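Udbridge Players: autumn play and how to get a part

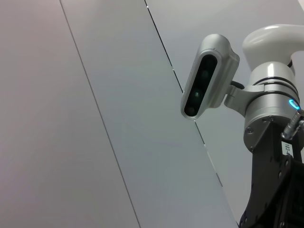
Grey wall panels with a silver robot arm to the right.

The Udbridge Players will stage "The Importance of Being Earnest" at Vanatgate Hall this November, as long as the hall is allowed to open by then. If it is not, the production moves to the spring with the same cast, and any tickets already bought will stay valid.

Itziar Vallejo is directing. She last worked with us on the one-act evening and has cut the script lightly, mostly in the second act, so that it runs to two hours with an interval. Copies of her version can be sent by email. Please read from that one and not from a library edition, as the page numbers are different and a few of Miss Prism's lines have moved.

All the parts are open, including both butlers. Auditions will be held by video call and you will be asked to read two short passages. One is set and one is your own choice from the play. You do not need to learn anything by heart. If your connection at home is poor, a telephone reading is fine - say so when you book and Itziar will ring you instead.

Rehearsals will start online as well. We had hoped to be back in the upstairs room at Egger Street by now, but the room is small and we would rather wait. The first few weeks will be spent on the text and on accents, so not much is lost by sitting down for it. Moves will be set later, when we can meet.

Nicanor Robles is looking after the set. He plans one basic room for the first act, with the same flats turned round and repainted for the garden and the morning room. He is short of a garden bench and a tea table that can be carried by one person. He would also like the loan of a piano stool. Anything borrowed will be returned after the last night.

Seating is likely to be limited. The hall normally takes 475, and we are planning for far fewer, with gaps between households. Tickets will not go on sale until the numbers are settled. Members will hear first, by email or by post.

Last year's accounts have now been checked. The spring comedy brought in £3586 and the hire of costumes cost £530, a little less than the year before. The full sheet can be sent to any member who asks.

The Vistdale group has offered us the use of its wardrobe for this play, hats included. Please send your measurements with your audition booking.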